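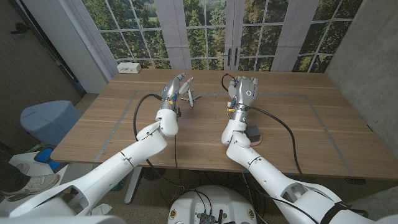
The loop that stopped Stumby

24 Aug 2025

Stumby, the two-armed robot that Dallard uses for handling trials, stopped 21 times in 1,283 grasp attempts during April. The log gave the same entry each time: left wrist, torque limit exceeded. The hand itself passed every bench check.

The fault lay in the cable. On the left arm it leaves the wrist in an open loop and drops past the table edge. When the wrist rolled outwards at the end of a reach, the loop pulled tight and the joint controller read the extra load as a collision. It then did what it was built to do and cut the drive.

Small, light objects made matters worse. A toy aeroplane calls for a low approach with the fingers nearly level, and that puts the wrist close to the end of its travel.

Wubshet, which supplies the arms, first suggested raising the torque limit. Dallard refused - the same limit protects anyone standing beside the table. Grusinier, the safety assessor, agreed and asked for a longer cable and a narrower roll range. The revised arm has now run 1,000 attempts with 2 stops, both still under review.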